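Getting a tired wood table through the winter

Dec 10, 2024

I bought our kitchen table secondhand when we moved to Plisura, and I've been fussing over it ever since. It cost me 192 dollars and I have probably spent that again on oil and rags (don't tell my family). A few things that work for me, in no order at all.

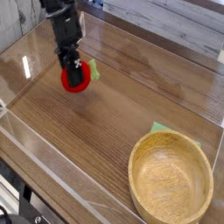
Wipe with the grain

Warm water, one drop of dish soap, a cloth you've wrung out hard. Go along the grain, then dry it right away with a second cloth. I used to let mine air-dry and wondered why it felt fuzzy by February!

Crumbs and sticky spots

Dried jam comes off if you lay a damp cloth on it for 10 minutes and then nudge it with an old plastic card. 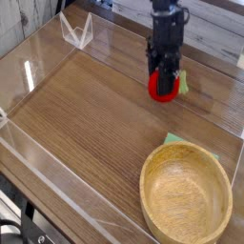 Oiling is the part I love. I use the Harju oil from the hardware store, a spoonful at a time, and rub it in until my arm complains. Look at which way the lines run first. On a medium brown top like this one, with fine lines set close together on a diagonal, I'd follow that diagonal all the way across and forget about squaring up to the edges. Leave it overnight, then buff.

Scratches

Half a walnut, rubbed over the scratch and wiped off. For deeper ones I keep a Todar wax stick in the drawer, the second-darkest shade.
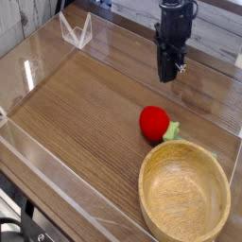
Clear plastic needs its own cloth, and please keep the glass spray away from it. Mine went cloudy on a cookbook stand and never came back. Soapy water and a soft cotton T-shirt are plenty. With see-through panels standing along a tabletop like these, I'd do the top edges last, where the light catches and every smear shows, and use a cotton swab in the corners. Then run a dry cloth along the wood at the bottom so no water sits there.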